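Keeping a small kitchen going: Gladys Cuervo on stock, fridges and leftovers

Gladys Cuervo has run the kitchen at Zulero, a lunch place with a single dining room, since she took it over from her aunt. It opens for lunch from Tuesday to Saturday and shuts when the food is gone. I met her after service, at the table nearest the back door, and asked how she decides what to buy.

"I look in the fridge first," she said. "People laugh at that, but I've worked in places where the order went in before anyone had opened the door."
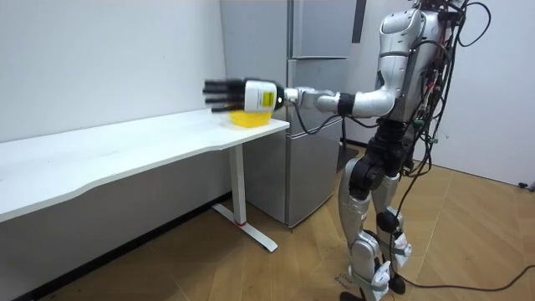
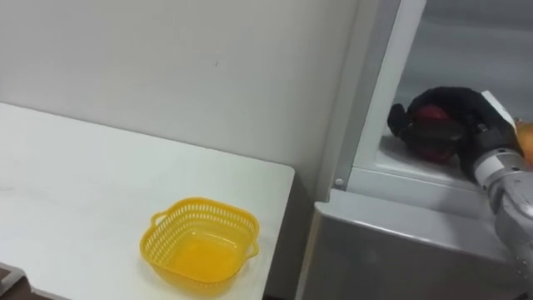
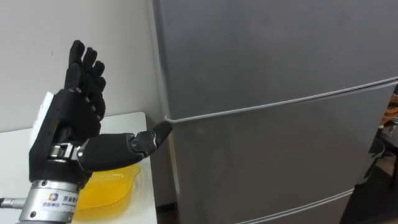
She writes the order by hand in a school exercise book. Each page is split in two, with what she has on the left and what she needs on the right. The books go back to her aunt's time, and she still checks them when the season changes. "January is leeks, cabbage and whatever squash has kept. I know that, but I like to see what she paid."

Most of her vegetables come from Custódio Ramalho, who farms outside Ekutby and delivers twice a week. He used to bring her whatever she asked for. Now she takes what he has too much of, and he knocks the price down. Ramalho, when I rang him, said the arrangement suited him. "She'll take a crate of bent carrots and not phone me about it. The hotel sends them back."

Last year she spent 649 on food she ended up throwing out, a figure she worked out from the exercise books one wet evening. The year before it was 3502. I asked what had changed. She said the menu had gone from nine dishes to 4, and that most of the waste had been fish.

"We had fish on every day for the sake of having it. Monday's delivery, Thursday's bin - that was how it went. Now it's Saturday only, and if it runs out it runs out."

There were complaints at first. A few regulars stopped coming, and one of them has since come back. She doesn't do a staff rota any more either, as there are only two of them, and they both eat at half past three.

Soup takes up most of what is left. She keeps a pot for it and won't put anything in after the second day. Rice she doesn't keep at all. Bread goes into a pudding that her aunt called Pastor, after a dog, and which has been on the board for as long as anyone can remember.

I asked if she would ever open in the evenings. She said the landlord had asked the same thing, and that she'd told him she would think about it when the oven was fixed.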